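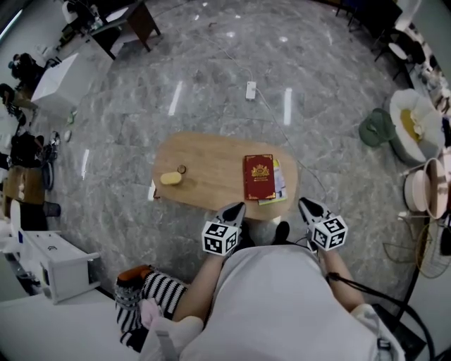
Kistix Hardwax Oil, satin, 300 ml can

Tested on two small tables and a shelf, all previously varnished and sanded back to bare wood. The competing product was Drida Clear, a water-based polyurethane I have used for years.

Application. The can says to stir, not shake. Solids settle quickly, so stir again halfway through. I applied it with a white nylon pad, waited 7 minutes, and wiped off the excess with a cotton cloth. Longer waits left sticky patches that needed a fresh pad to level. Two coats were enough on the tops. End grain took 3.

Coverage. One can did both tables and the shelf with more than 80 ml left over. The Vieira applicator pads sold alongside it shed fibers and are not recommended.

Drying. Dust-free by evening when applied in the morning. Full cure is slower. A mug left a faint ring during the first week; the same mug left no mark after a month.

Appearance. Pale woods turn slightly yellow, less than with plain linseed oil and more than with Drida Clear. Sheen is even and closer to matte than satin.

Repair. This is the main advantage. A scratch was sanded with fine paper and recoated locally, with no visible edge.

Drawbacks. Strong odor for two days. The lid does not reseal well once the rim is dirty. Suleria sells a similar oil in a screw-top bottle, which I have yet to try.

Rating: 4 out of 5. Oily cloths must be dried flat outdoors before disposal.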